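Friday, and I've finally sorted the long white table. Two wicker baskets from Grasier, $39 the pair, and fruit gets its own - I'm rapt with the colour!
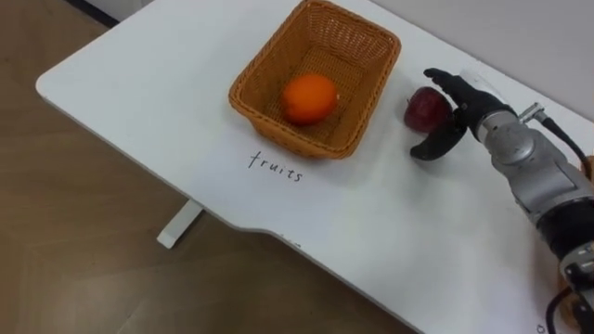
Joelle Najjar reckons apples and oranges shouldn't share, the apples make everything ripen too fast. Fair enough, but they never last long at our place.

Basket number two is for odds and ends.

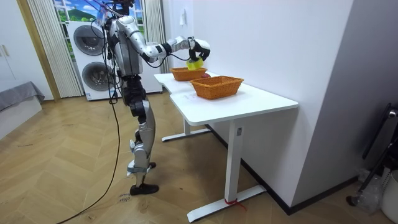 *Baskets on the desk, washer-dryer behind*

Tape lives there for now. Pens next, maybe.
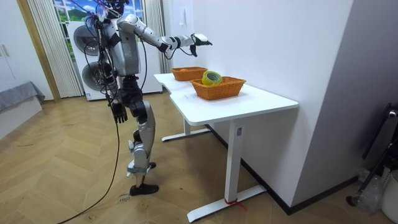

*A home for the tape*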